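# Slack space and sound masking: notes for the Stenport talk

February 2023. Slot is 86 minutes including questions. Clicker is unreliable on the back row, so stay near the laptop.

**Opening**

Start with the Banen reading room. Complaint was speech carrying between desks. First reaction from the client was to buy thicker carpet. Explain why that failed: carpet absorbs mostly at high frequencies, and a thin one does very little below 500 Hz. Footfall got quieter and speech stayed where it was.

Show the reverberation plot. Pause on the 250 Hz band. Mention that Vilgot Bakke took the readings in October with the heating off, so fan noise is excluded.

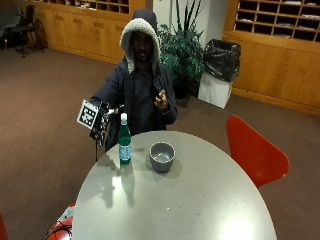
Small meeting rooms are the harder case. Volume is low, modes are widely spaced, and people sit close to the walls. Floor covering gets credit it hasn't earned. A carpeted room with a round table, like the gray one on the slide, still has a hard reflecting surface between talker and listener, at close to mouth height. A green glass bottle standing on it makes no measurable difference; someone usually asks about objects.

**Treatment order**

- Ceiling first, then the wall behind the listener
- Panels at least 2 inches thick, with an air gap
- Masking last, and only in open areas

Nekosdale got this backward. They installed masking first and raised the level twice. Go to the cost table: 144 panels in the final scheme, Kong building only.

**Questions**

Expect one on curtains. Answer: heavy, pleated, hung clear of the glass. Refer door seal questions to the handout, page 2.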